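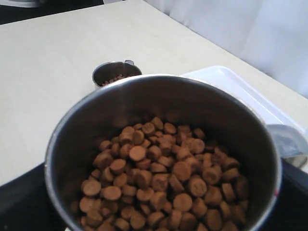
The Long Way to Carnano

Walking the old mail route, where the soup is thick, the hills are steep and everybody says good morning

By Vimala Kaimal
Mar 27, 2022

The first thing Siham Bouzid did when I met her at the Clallby trailhead was pick up my pack, hold it for a second, and put it down again with a look I remember from school.

"Take out a book," she said.

I had brought three. I took out two, and she locked them in the cupboard under her desk with somebody's hairdryer and a pair of very nice leather shoes, and that was how I started the Grondance: one book lighter, wide awake, and so happy to be outdoors that I walked the first mile in the wrong direction.

If you haven't heard of the Grondance, you're in good company. It's a footpath of 220 miles that leaves Clallby by the back of the rail yard, climbs over three ranges of hills, and drops down to the sea at Carnano. Mail carriers walked it for most of a century, before there was a road. Then the road came, the carriers got trucks, and the path sat under brambles for a long time until people began, section by section, to cut it open again.

I've walked a lot of long trails, and I love nearly all of them, but I can't think of another one that made me want to turn around at the end and do the whole thing back the other way. I had seven days, which is enough for the middle third if you're not too proud to take the bus out. I'm not too proud. The bus is great, by the way. More on the bus later.

A path made for tired people

What makes this route special is the grade. The carriers had heavy bags and walked it in all weather, and they hated a steep climb as much as anybody does. So the path swings. It goes out along the side of a hill, turns, comes back a little higher, turns again, and you look up from your feet and find you've gained a whole ridge while thinking about lunch. A modern trail would go straight up and give you a view halfway for your trouble. The Grondance takes twice as long and leaves your knees alone.

Reda Samir has spent more time thinking about those turns than anyone I've met. He used to survey roads, and he walks the eastern section every spring with a folding rule in his back pocket, checking where the winter has pushed the edge out. He showed me a corner above the Talpur reservoir where the carriers had set a line of flat stones on the downhill side, each one tipped slightly inward so that rain runs to a drain and your boot is nudged toward the hill.

"Feel that?" he said, and made me walk it again with my eyes shut while he held my sleeve. "That's a good corner. I wish I'd built that corner."

We went around it four times. I felt it, too!

The stones are a soft gray-green and they come from a quarry so small that I walked past it without noticing. Reda had to call me back. It's a bite out of the hillside no bigger than a two-car garage, full of ferns now, with a wren in it making more noise than you'd think a wren had in her.

Where you sleep

There are 14 huts along the way, a day's walk apart if you're a mail carrier and a day and a bit if you're me. They were relay stations once. One carrier would arrive, hand over the bag, eat, sleep, and walk home again with the bag going the other direction. Each hut has one big room, a sleeping loft, a stove and a long bench outside facing whichever way the evening comes from. Some have been rebuilt from the foundations up. A few never fell down.

You book a spot in the loft and you eat whatever's on. At the second hut it was lentils with burnt onions and I had three bowls. At the fourth it was barley soup so thick that the ladle stood up in it, and flat bread with sesame, and then a bowl of dried apricots going up and down the table until they were gone. I slept like a stone that night and woke up hungry.

The talk is as good as the food. Put a dozen people who have walked all day on two benches and you'll hear things. I heard about a divorce, a good way to get pine sap out of wool, a cousin who sold the same boat twice, and the best place to see otters (below the third footbridge, just after sunup, and you have to sit still for longer than you want to). I didn't see the otters. I sat still for exactly as long as I wanted to.

Younes Badawi cooks at the hut above Talpur from the first thaw until the snow shuts him out. He came up for one season, in between jobs on fishing boats, and that was years ago. He's a big man with a soft voice and he likes to be left alone with the stove until the meal is on the table, at which point he likes to be asked about it at length.

I asked about the bread. He bakes it on an iron plate over the fire, and the dough is started the night before from a jar that he carries up the hill inside his coat each spring so it won't catch a chill. He gave me a piece with nothing on it, to taste it properly. Then a piece with salt. Then a piece with honey from the hives behind the woodpile, and by then we were friends.

What to bring, and what to leave with Siham

The packing list that Clallby hands out is one page long and I think it's close to perfect. A blanket-weight sleeping bag, as the lofts hold their heat. Two pairs of socks, and wear the dry ones. A rain jacket you have tested in real rain. Your own mug and your own spoon. A headlamp for the loft ladder. Something to read, singular.

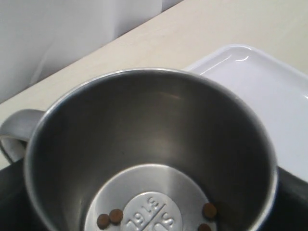

Stainless steel mug. The huts supply bowls; bring your own for tea.

I'd add a short length of cord for hanging up wet things, and a pair of light shoes for the evening, and I'd cut the headlamp to the smallest one you own. People do overpack for this trail. The huts are close enough together that you never have to carry more than a day's food, and the springs are marked on the map with a small blue cup that I grew very fond of.

Boots are a matter of opinion and you will hear all of the opinions. Mine is that the path is kind enough for trail shoes from late April on, and that before then you'll want something taller for the stream crossings on the north side. There are five crossings in one afternoon on that stretch. The first one is a worry. By the last one you just walk in, singing.

The ridge day

Everybody has a favorite day. Mine was the fifth, from Younes's hut up to the high ridge and along it, with the whole country falling away on both sides – wheat plain to the south, blue hills stacked up to the north, and at the far end a thin bright line that I took for cloud until Tarek Lahlou told me it was the sea.

Tarek is the reason there's a path up there at all. He grew up in a farmhouse under the ridge, and his grandmother could remember the carriers going over. She used to tell the time by them. When he came home after college he went up to look for the route and found a thorn thicket as high as his shoulders, with here and there a cairn poking out of it. He began at one cairn with a pair of loppers and cut toward the next.

"I thought it would take me a summer," he said. It took him six, with friends joining in when they had a weekend, and he's still up there most fine days with a saw strapped to his pack. Last year almost 300 people walked the full route from end to end, and Tarek seems to have met a good number of them. Three different walkers stopped to shake his hand while we were eating our cheese.

He walks slowly and stops for everything. He stopped for an orchid the size of my thumbnail. He stopped to turn over a stone, look under it, and set it back exactly as it had been. He stopped at a cairn where the carriers used to leave notes for one another, tucked in a crack out of the wind, and showed me the crack. People have begun to use it again. There was a folded paper in it that day, and I very much wanted to read it, and we left it where it was.

Then the wind came up and we went along the last two miles of ridge with our jackets cracking like flags, shouting to hear each other, and I don't know when I've had a better hour.

Getting out, and getting to the end

About that bus. It leaves from the square at the bottom of the western descent, outside the bakery, and it goes back to Clallby along the valley road, under nearly everything you've just walked over. Sit on the right. You'll see the ridge, the reservoir, and if the light is good, the line of Reda's corners going up the hill like stitching. It takes less than three hours. I found that a little insulting at first and then I fell asleep.

The full walk needs three weeks, or two if you're in a hurry. The last stretch into Carnano is said to be the easiest, down through olive groves, with the old mail office at the bottom of the main street. They'll stamp your map there if you ask. Tarek has told me which door, and which café to go to afterward, and what to order.

Siham gave me back my books. She has me down for September, from the other end.

If you go: Loft places open for booking each winter, and the ridge huts fill first. Pick up the map at the Clallby trailhead office, where you can also leave a bag. Dogs are welcome on the path and at most of the huts, on a lead near the flocks. The buses run daily except on public holidays.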